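Tasetti Tray Kit - for teaching arms to pick things up
A ready-made picking station for teams collecting grasp examples.

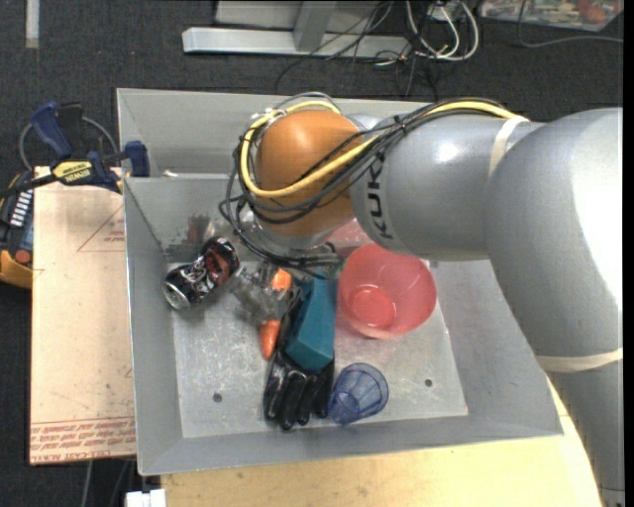
What you get
One shallow metal tray with sloped sides, so whatever gets dropped slides back toward the middle. Two bar clamps. A bag of household clutter chosen by Pádraig Quinlan, who has strong views on gloves.

The clutter
Rigid, squashy, see-through and crumpled, all in one pile. Clear plastic is the item your model will hate most, so please don't quietly remove it. Soda cans come uncrushed - you'll manage.

Recording
The Privska logger saves each attempt, good or embarrassing, with arm position and gripper state. Keep the misses. Rafsan Nanayakkara's starter set has 1604 attempts and a fair share of them are misses.

Not included
Robot arm, table, patience.

Ships in three days. Spare clutter bags back in stock in June.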